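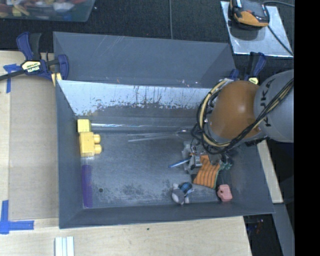 Bin picking for the club challenge, part 2: getting your robot to grab things out of a messy bin

Posted 9/2/24

OK, so in part one we got the Stukness control software talking to the arm and did a lot of waving at thin air. Now comes the fun bit! I'm writing this up for the new members of the Skikdale robotics club, but if you're at another school and have an arm and a bin, you should be able to follow along.

What you need

- an arm with a two-finger gripper
- a bin with an open top, clamped to the table
- a pile of odds and ends: plush toys, toy blocks, a bit of cloth, something long and thin

Step 1. Clamp the bin. I mean it. I skipped this my first year and spent an entire evening recalibrating because the arm kept nudging the bin along the table (my teammates were very patient). One clamp at each back corner does it for us.

Step 2. Load your objects. Go for a real mix of soft and hard stuff, and let things lie where they fall. Leave a few close to the walls too - the challenge rules allow it, and that's where most teams lose points.

Step 3. Set the floor height. Jog the arm down slowly with the gripper closed, stop just short of the bottom, and save that as your lower limit. Then do it again in all the corners, bins are never as flat as you'd think.

Step 4. Run 100 slow picks. Keep the speed way down and one hand by the stop button. Write down every miss and what the gripper was going for. Cloth was my worst by a mile until I had the fingers close a little before they reached the bottom.

Step 5. Only now turn the speed up, a bit at a time. If misses start creeping in, go back one notch and save your settings file before you touch anything else.

My full run log has 177 picks in it and lives in the Lodhi folder on the club drive. Part three will cover sorting by color.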